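Speaker notes: Storing caps so they keep their shape
Evening session, November. Keep to the slide order. Water on the lectern.

**Opening (stay on the title slide)**

- Thank Damián Arancibia for setting up the room.
- Ask who owns more than 3 caps. Most hands go up. Ask who has a place for them. Fewer hands.
- Say what the talk covers: stacking, brims, sweatbands, travel. No washing today, that was the spring talk. Handout from that one is on the side table.

**Where my numbers come from**

I sorted the stockroom at Clemier when it moved buildings. The final count was 3978 pieces of headwear, and 700 of those were baseball caps. We pulled 134 caps out because the front had caved in or the brim had a crease across it. Almost all of those came from the bottom of deep boxes. The caps on open shelves did much better.

Pause here. People usually write the 134 down.

**Stacking**

Nest one cap inside the next, brims pointing the same way. Push the lower crown up from the inside with your fist before you set the next cap on it. Don't press down on the top one to make it sit tighter. Short stacks are easier to lift and you don't have to dig.

If a cap has lettering on the front, keep the lettering where you can read it. You find the one you want without pulling the stack apart, and the stitching doesn't get rubbed as much.

Next slide.

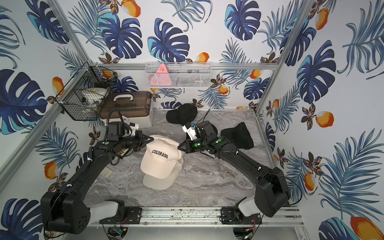 *Stack of two cream caps, COLORADO lettering up.*

Talk about light colors for a minute. Cream shows every fingerprint, so handle it by the brim or the back edge. Don't store cream against dark denim or new black felt. Dye moves, especially in a warm closet. A sheet of plain white tissue between the caps is enough. Skip printed tissue.

Embroidery: thick letters hold the front panel stiff, so the cap folds beside the letters first. Check there for creases.

**Brims**

- Leave the curve the owner gave it. Don't flatten a curved brim to save shelf space.
- Nothing heavy on top of a brim, including other caps laid crosswise.
- Pegs are fine for caps you wear each week. Over a season a narrow peg leaves a bump in the crown.

(If someone asks about the clip racks from Plirari: I have used one, it works, the clips are tight. Put a bit of cloth under the jaw.)

**Sweatbands**

Let the cap air overnight before it goes in a stack. Turn the band out. A stack of damp caps smells within days and the smell moves from one to the next.

**Travel**

Fill the crown with socks, set the cap upside down in the suitcase, pack soft clothes around the brim. For several caps, nest them first and fill only the inside one. Hard cases like the Trallodik are good but take up half a carry-on.

**Hands-on part**

Pass the practice caps down each row. Everyone nests two and hands them on. Walk the left aisle, then the right. Fix brims that point in different directions.

**Questions**

Likely ones: steaming a dented crown (yes, low steam, hold it away from the lettering), plastic bins (fine if the cap is dry, leave the lid loose), cedar (fine, not touching the fabric).

Collect the practice caps at the door. The Sosa handouts go back in the gray folder.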